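Robotics for Surgery, student project section
Week 5 notes, 5/11/19

Okay, so this week we're on needle driving and knot tying, and I know half of you started the Karcombe assignment already (good!). A few things I forgot to say in class.

The knot is two jobs. One instrument holds, the other one wraps, and then they swap. Most of the trouble I saw in your code comes from moving both at once - please move one, wait, then move the other. Your tension limit is in the settings file and it starts at 100. Leave it there until your first knot holds!

Teams of 2, same as in September. Log every try, even the ugly ones. We have some 800 logged tries on the class drive and the failed ones are where I learn the most.

For the write-up, mark where the two tips meet and which way the thread leaves the jaws. Zaid Chidiac has the Punar login if yours quit working.

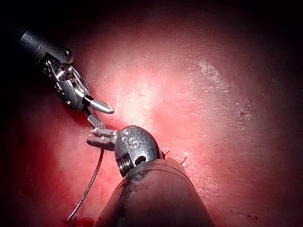 Hanan Abou Jaoude: Can we hand in the log and the write-up as one file, or do you want them separate like last time?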